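Bench notebook, Kesero cell
10 July 2025

Picking up from the cable business. I rewrote the start-of-run rules last night and they fit on one page now, which makes me very happy (the March version ran to four, and I doubt any of us read past the second). Trying them on the basket task, pink fruit into wicker basket, because it's simple enough that any sloppiness is ours and can't be blamed on the task.

Rules as they stand:

1. Table holds the task items and nothing else. Wipe between blocks.
2. Head view and wrist view both checked by eye before the first episode of a block. If the item is missing from either one, fix it before recording.
3. Gripper open at start, tips clear of the item.
4. Cable slack gets looked at with the arm at its start pose AND at full reach. Full reach is the one we skip!
5. Speed cap 120 mm/s for anyone's first ten episodes. No exceptions for people who are good at it.
6. A bad episode gets a tag and a reason. Never delete.

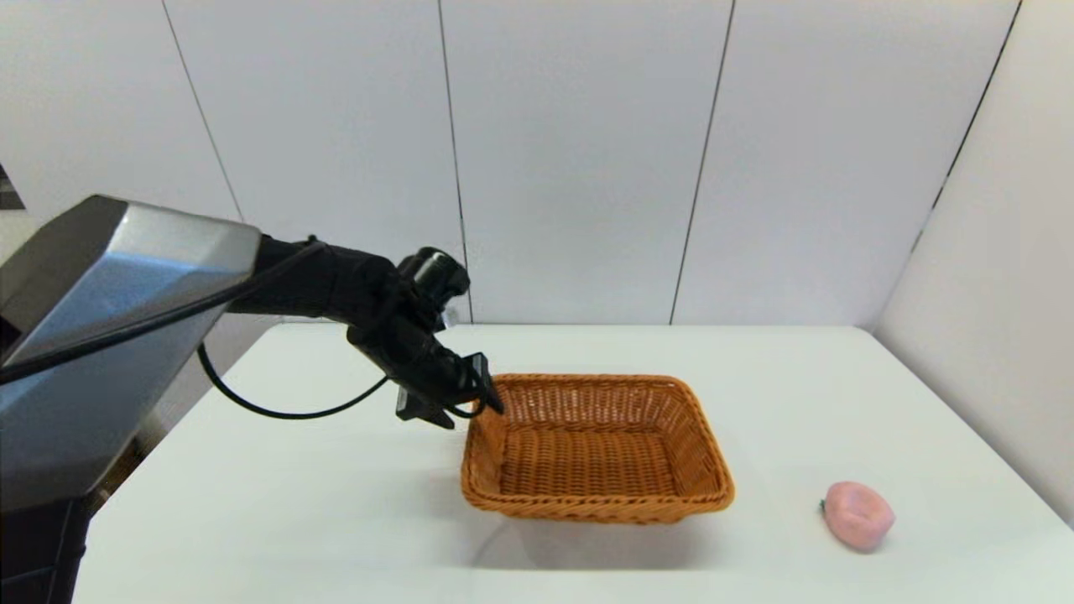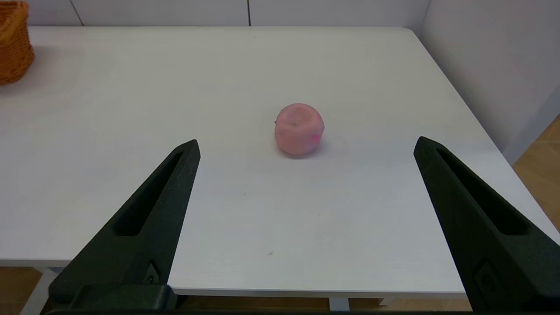
Basket task, head view first, then wrist view with the fingers open.

I really like rule 2. Going back through the old Barkley set, 3856 episodes, we found 619 where the item was out of the wrist view at the start. Every one of those could have been caught with one glance at a screen. Painful, but what a great argument for a checklist.

Rule 4 still needs work. "Looked at" is too soft. Vukow's sheet gives a minimum clearance between the cable loop and the tabletop items, and I want a number like that for ours. Will measure at three reach poses and write it on the page. Same for the wall on the right side, we have no stated keep-out distance there and we should.

Also open: does a speck on the table count as a failed wipe? My vote is yes if you can spot it in the wrist view. Cheap rule, easy to follow, no arguing.

Target for this block is 300 episodes under the new page, then compare tag rates with the old set. If "item not in view" drops to zero I'm laminating the thing.

To do: print page, put copy at the Sithole cell, ask about e-stop test interval (daily or per block?)

Comments (3)

benchrat: Yes to tagging over deleting. Can we agree on the reason list first though, I've seen four spellings of "dropped".

k_cell2: Per block for the e-stop please. It takes ten seconds.

oddjoint: Rule 5 applies to me too?? Fine. Good page.

Shared 4 times

Recent entries
Cable routing, second attempt
Wrist view focus check
Barkley set: tag cleanup
Notes on the Vukow clearance sheet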